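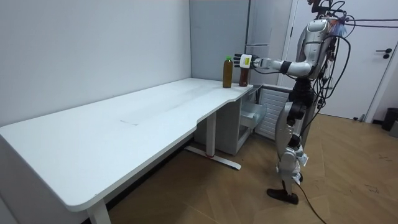

How many demonstrations does a new operator need to record before their episodes are added to the training split?

Each operator records 17 practice episodes first. These are kept in the practice folder and are never mixed into train or validation. Everything the operator records after that is eligible, subject to the review rules below.

Kullari Bottle Reach and Grasp, data card

Maintainer: Duygu Yaman
Review: Tín Khúc, Rochelle Lockyer
Operator training: Teresa Brandão
Last revised: 22/12/2021

Summary

Kullari is a set of teleoperated demonstrations in which a humanoid robot reaches for a bottle on a desk, closes one hand on it, lifts it and sets it down again. All motion comes from a human operator. There are no scripted trajectories and no policy rollouts in this release. Rollouts are stored separately under Stistlow and have their own card.

The set was recorded for imitation learning of single-arm grasps with a multi-finger hand. It is a poor fit for two-handed work, walking, or anything that needs contact force. Force was not logged.

Collection

The operator stands out of the robot's reach and drives the arm by wrist pose and the hand by a glove. Wrist pose is mapped relative to the pose at clutch-in, so the operator can release the clutch, move back to a comfortable position and continue. Clutch events are logged. Filter on them if your model is sensitive to pauses.

The legs hold a fixed stance during an episode. Leg joint values are still written to the log, mainly for checking drift.

An episode starts when the operator presses the pedal and ends when it is pressed again. Episodes longer than 40 seconds are cut by the recorder and marked "timeout". Timeouts are kept. Some of them contain good approaches with a slow grasp, and Rochelle Lockyer has asked that they stay in.

Bottle positions are changed between episodes by a second person, who also calls out which bottle is the target. The target is stored as a text field. Early sessions used free text here, so expect "brown bottle", "dark bottle" and "the glass one" for the same object. A cleaned field, target_id, was added in July and backfilled.

Contents of one episode

joints.csv — arm, hand, torso and leg positions with timestamps
command.csv — operator wrist pose, glove values, clutch state
video.mp4 — one fixed view of the workspace
meta.json — operator code, target, outcome, notes

Joint and command files share a clock. Video does not. The offset is estimated at the start of each session and written to meta.json as video_offset_ms. Sessions without this field should not be used for anything that pairs pixels with actions.

Outcome labels

success — bottle lifted clear of the desk and set down upright
partial — bottle gripped but not lifted, or lifted and set down on its side
miss — hand closed without holding the bottle
knock — bottle tipped or pushed before the grasp
abort — stopped by the operator or the safety switch

Labels are assigned by the operator and checked by one reviewer. Where the two disagree, the reviewer's label is used and the operator's is kept in outcome_raw. Disagreements are mostly between partial and miss.

Splits

Train and validation are divided by session, never by episode. Episodes within a session share lighting, calibration and operator habits, and a random split gives validation numbers that are too good. The held-out test sessions were all driven by Zübeyde Soylu, whose episodes appear in neither of the other splits.

Known problems

Glove calibration slips over a long session. Thumb values are the first to go. From session 54 onward the glove is recalibrated at every break; before that, only at the start.

The thumb command saturates at 70 percent of its range in recordings made with the old driver. Check driver_version in meta.json.

Finger positions are reported by the motors. They do not show whether a finger is touching anything.

Approach direction is biased. Most operators come in from above and to the side of the bottle, and few come in low. A policy trained on this set will probably do the same.

Storage and access

The master copy is on Storex under /kullari/release. Read access is open to everyone in the group. Write access goes through Duygu Yaman. Do not edit meta.json in place — submit a patch file and it will be applied at the next revision.

The loader is in the Tokgöz repository. Older loaders ignore clutch state and will return operator motion that the robot did not follow.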